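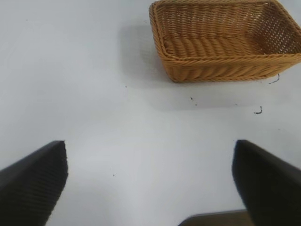 Finding out why a gripper drops woven baskets

The Widov arm on our second bench started letting go of baskets in September. It would close on the rim, lift, and lose its hold a few centimetres up. The controller logged each one as a good grasp. These are the checks we now do, in the order we do them.

Before you start

Press the emergency stop and wait for the arm to settle. Turn off the gripper supply at the cabinet as well. On our cell the stop holds the joints but leaves the fingers live, and Violeta Barrientos had her thumb pinched that way.

1. Look at the finger pads

Bring a lamp in low from one side. The ridges should be sharp right up to the tip. If they are rounded over, change both pads, even if one still looks fine. We get 4,000 cycles from a pair on smooth boxes and far fewer on wicker.

2. Clean the pads and the table

Basket strands shed. Short dark fibres and specks on the tabletop are a sign that the pads need cleaning too. Brush along the ridges with a dry nylon brush, then wipe the table with a damp cloth. Don't use an air line, which pushes bits into the finger slides.

3. Check the wrist camera

Wipe the lens. With the fingers fully open, both tips should show in the live view at nearly the same height. If one sits well above the other, re-home the gripper before going on.

4. Check where it thinks the rim is

Run the detection with the arm still. In our case this was the fault. The software took the dark edge of the basket's shadow for the wall, so the fingers closed with only the tips on the rim. Constanza Figueroa raised the edge threshold from 6 to 10 and the outline moved back to the basket.

5. Test the lift

Restore power, stand outside the guard and run at the slowest speed. Do 10 lifts with the basket turned a little each time. If it drops one, go back to step 4.

Reset the pad counter afterwards. Ours gives a warning every 1,000 cycles.

Last updated April 19, 2020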